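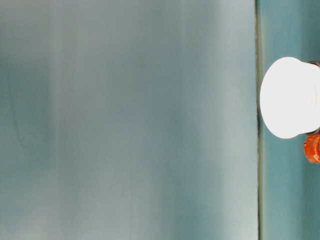 Ticket 793 – Kit Dodosard, cámara fija de célula
Abierto por: Braulio Becerra (Trarside)
Asignado a: Dorian Vidal, soporte Rolland
Estado: en espera de cliente

26 de abril de 2024, Braulio:
Kit en prueba, todavía no comprado. La cámara fija da casi todo el cuadro a una superficie gris verdosa desenfocada. Las piezas quedan arrinconadas a la derecha y cortadas. La blanca, quemada, no se le ve relieve. La naranja sí conserva color y brillos. El software Tavov no devuelve ninguna detección. Reiniciado, igual. Urge, tenemos que decidir si nos lo quedamos.

Dorian:
Visto. Dos cosas separadas: encuadre y exposición. Primero encuadre, sin eso no toques lo demas. ¿El soporte es el corto o el largo? ¿Exposición en auto o manual?

Braulio:
Soporte corto. Auto.

Dorian:
Ok. En auto mide todo el cuadro y ahí manda el panel. Pasos:
- girar la cámara a la derecha hasta tener las piezas enteras
- reenfocar sobre las piezas, apretar anillo
- exposición manual, nivel 7, bajar si la blanca sigue saturada
- recalibrar y mandar captura nueva + log

Si con el soporte corto no llega, te envio el largo sin cargo, entra en la prueba.

Braulio:
Lo hago en el cambio de turno. ¿La prueba se puede alargar 7 días? Así no puedo evaluar nada.

Dorian:
Pedido a comercial. Dejo el ticket abierto, espero captura.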